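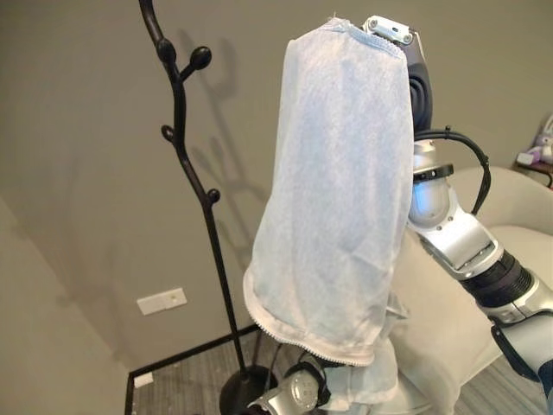 *Dünner Stoff in hellem Blauweiß, unten ein geschwungener Saum in Cremerosa*

# Gesichtsöl selbst mischen - in zehn Minuten fertig!

Seit März rühre ich mein Gesichtsöl selbst an und bin immer noch völlig begeistert. Die Haut fühlt sich morgens so schön weich an, und man weiß genau, was drin ist (in meinem Fall drei Zutaten). Das Grundrezept habe ich von Giorgia Monti, bei der ich an einem Freitag einen Kurs mitgemacht habe. Ein bisschen verändert habe ich es natürlich trotzdem.

## Das kommt hinein

- 20 ml Jojobaöl
- 10 ml Hagebuttenkernöl
- 8 Tropfen Vitamin E

Dazu eine Braunglasflasche mit Pipette, ein kleiner Messbecher und ein Trichter.

## So geht's

1. Flasche, Pipette und Trichter heiß auswaschen und komplett trocknen lassen. Wirklich komplett - Wasser hat im Öl nichts verloren!
2. Zuerst das Jojobaöl abmessen und einfüllen, dann das Hagebuttenkernöl.
3. Vitamin E dazutropfen. Es ist zäh wie Honig, also Geduld.
4. Flasche zuschrauben und etwa 10 Mal sanft schwenken.
5. Datum aufs Etikett schreiben und dunkel lagern.

Vor dem ersten Auftragen bitte einen Tropfen in der Armbeuge testen und bis zum nächsten Tag warten. Danach abends drei Tropfen in den Handflächen verteilen und auf das noch feuchte Gesicht drücken, auch am Hals.

Wer sehr trockene Haut hat, nimmt statt Jojoba einfach Mandelöl, das ist etwas reichhaltiger. Bei mir steht die Flasche im Kühlschrank und ist nach zwei Monaten leer. Die nächste probiere ich mit Aprikosenkernöl, das duftet so herrlich nach Marzipan!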